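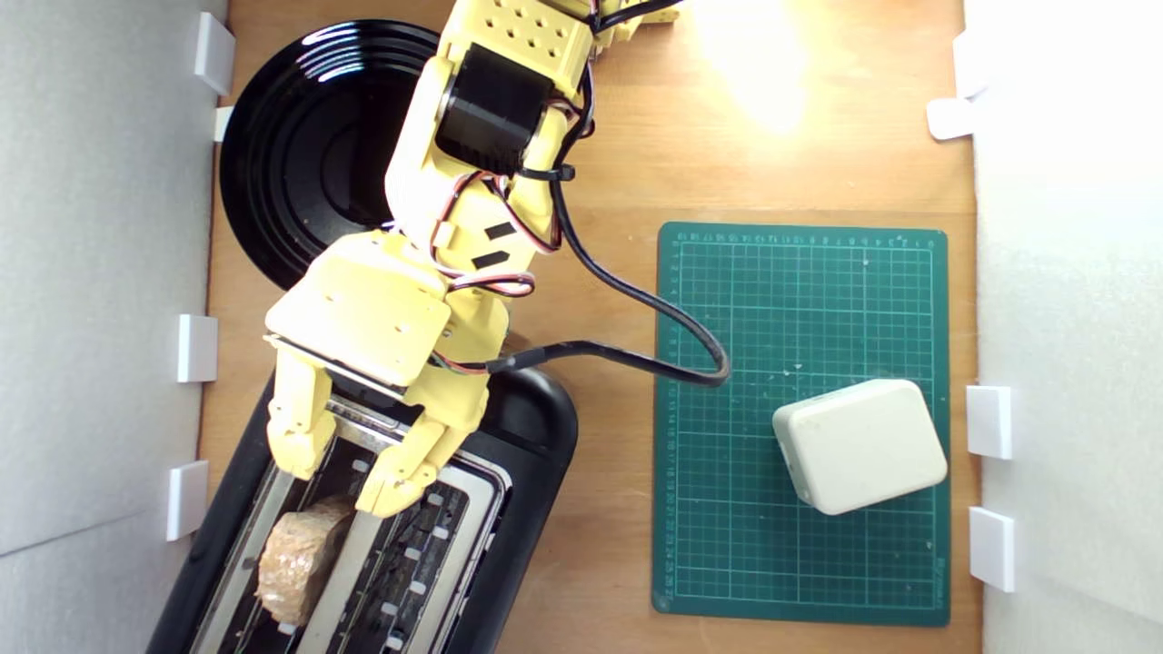

Notes on the Preparation of Toast

Readers of this journal will recall that in June I undertook to set down my views on breakfast. The matter of toast has been the subject of correspondence with Dörte Hinrichs, and I am obliged to her for it.

A two-slot toaster is sufficient for a small household. When a single slice is required, I place it in the left slot and leave the right one empty. Setting 4 suits a white loaf of ordinary thickness. Setting 3 is to be preferred where the bread is a day old.

The plate should be set out beforehand, within easy reach of the toaster. Butter is to be taken from the refrigerator in good time.

On the Question of Crumbs

Crumbs are unavoidable. A cutting mat is readily lifted and shaken over the sink, and its printed grid does not suffer by it. Mr Shayne Tomoana has written in favour of a tea towel, a view which I respect but do not share.

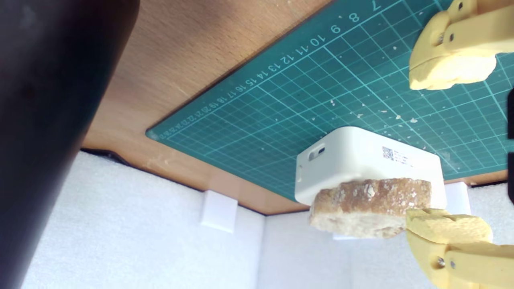
Bread and crumbs at the cutting mat.

Marmalade will be considered separately.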